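Stilby Residents' Help Pages
Section: Post and Deliveries
Status: Answered

Returning an order when the outer box has been opened

Submitted by Hanneke De Smet

I ordered a set of curtain rods from Van Rooij in March and wish to send them back. The seller's return form states that goods must be sent in "suitable packaging." The mailer they arrived in has been opened, although it still closes. May I use the same box again, or am I required to buy a new one? I would also like to know whether the old address label must be removed or may be covered. The return period ends on Thursday.

2 answers

Answer 1
Submitted by Ward Postma
Marked as helpful by 9 readers

A used box is generally acceptable for a return, provided that it is rigid and closes fully. Sellers may set their own conditions, and the return form should be read in full before the parcel is sealed. If the form requires the original packaging, the original box should be used even where a new one would be stronger.

Please proceed as follows.

Remove the old label, or cover it completely. Old barcodes are the most common cause of a parcel being sent back to the wrong party. Black marker over a barcode is often still readable by the scanner -- a plain sheet of paper taped over it is better.

Fill the open space inside. Crumpled paper is sufficient. The contents should not move when the box is tilted.

Tape every seam with packing tape at least 5 cm wide. A tuck-in lid should not be relied upon to hold by itself.

Place a copy of the return form inside, and keep the drop-off receipt until the refund has been paid. The Kustine counter issues a receipt only on request.

With regard to the deadline, many sellers count the day on which the parcel is handed in, but some count the day on which it is received. Your form should state which rule applies. If it does not, I would advise writing to the seller before Thursday and keeping the reply.

A mailer with a hinged lid is of a suitable type if the cardboard is sound. 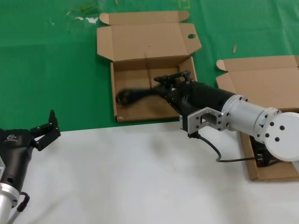
Answer 2
Submitted by a reader
Marked as helpful by 4 readers

I would add that the Rulitach parcel point stops taking returns at 4 in the afternoon, although the shop itself stays open later. I used an old shoe box and it was accepted. Not sure about curtain rods, mine was a lamp. Bring your own tape.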